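Drendside Open Day: What We Saw Before Signing Anything

Our housekeeping budget has to be settled by July, and one line in it still says "automation" with a question mark after it. That question mark is why two of us spent 31st March at the Drendside open day, where Femlow shows its handling equipment to people who might buy it. We run serviced apartments. The pitch we had been sent promised a tool that picks up, sorts and clears, with training data gathered in real homes.

The welcome talk ran 30 minutes and used the word "payback" a great deal. I asked what the payback figure assumed about wages and was told there was a spreadsheet. I asked for the spreadsheet. It has not come yet.

After the talk they split us into small groups. The main hall had the finished arms on pedestals, moving blocks from one tray to another under very good lighting. They moved them well. I have never had a guest leave a tray of identical blocks in a bedroom, so I spent little time there and went over to the side where they were talking about the hand-held units. You squeeze the thing yourself, pick up ordinary objects in an ordinary room, and the recordings are used to teach the arm. Femlow sells these in sets, and this was the part of the quote I understood least. The sets are listed at 735 each, with a minimum order of 10, and the recording software is a separate yearly charge. Nothing in the brochure says how many hours of recording a property would need before an arm could be trusted in it. The answer on the day was "it depends on the task mix."

To be fair to them, they do not collect only in tidy showrooms.

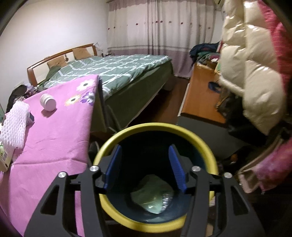
Cuevas thought I was being too hard on the hand-held sets, and said so on the train home: if the rooms are that full of stuff, then the training is worth more, and we should be paying for the recordings and forgetting the arm for a year or two.

I can see the logic. A bedroom with clothes heaped on the cabinet and a plastic bag in the bottom of the wastebasket is a lot closer to our Saturday-style turnovers than a tray of blocks. But paying for recordings means paying our own staff to make them, and that cost appears nowhere in the quote. If a housekeeper is holding a gripper with two blue fingers, that housekeeper is doing the room at half speed or worse. I would want the hours written down before anyone asks me to approve the hardware.

The service side was thinner still. Spare fingers are sold separately. The warranty covers the frame and excludes "wear surfaces," and when I asked if the inside faces of the fingers counted as a wear surface, two members of staff gave different answers. The nearest repair bench is at Drendside itself, 112 miles from us, and loan units are subject to availability.

Clukia had a table near the exit and a rental offer, month by month, with the software included. Their demonstration was shorter and one of the units would not pair with its tablet. I liked the contract better than anything I saw in the hall. It fits on two pages and you can hand the kit back.

What I have put in the draft budget for now:

Rental of two hand-held units, three months, one building only.
Staff hours for recording, costed at full rate.
Nothing for arms.

The lunch was decent and parking was free. I have written to Femlow again about the spreadsheet.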